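Thu 21 March, two-arm cell (Eline)

Okay, so most of today went on grippers again! I'd been blaming the Steltard controller for the drift all week, and I think I owe it an apology. Went over the finger screws on both arms with the small hex key and 3 of them moved far too easily. Snugged them up, put a paint dot on each head, wiped the contact faces with alcohol and re-zeroed both grippers before going anywhere near the dishes.

Grip checks on rims, Eline cell:

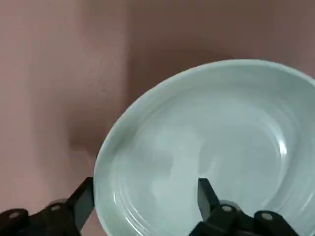
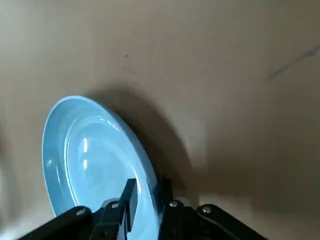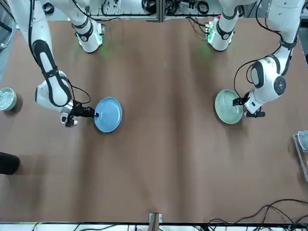 Closing force is set to 19 on both sides now (Wirnudum's scale, whatever that means in real units – I still haven't found it in their manual). The log says some 300 closes since the last re-zero, so I'm going to do it every 200 or so from here on and see if the drift stays away.

Still to do: tie back the cables at the front rail before one gets dragged along, and order spare finger pads from Fragkou. Get 8, we always run short. And please don't touch the wrist offsets until I've copied them into the config, they only live in my terminal at the moment...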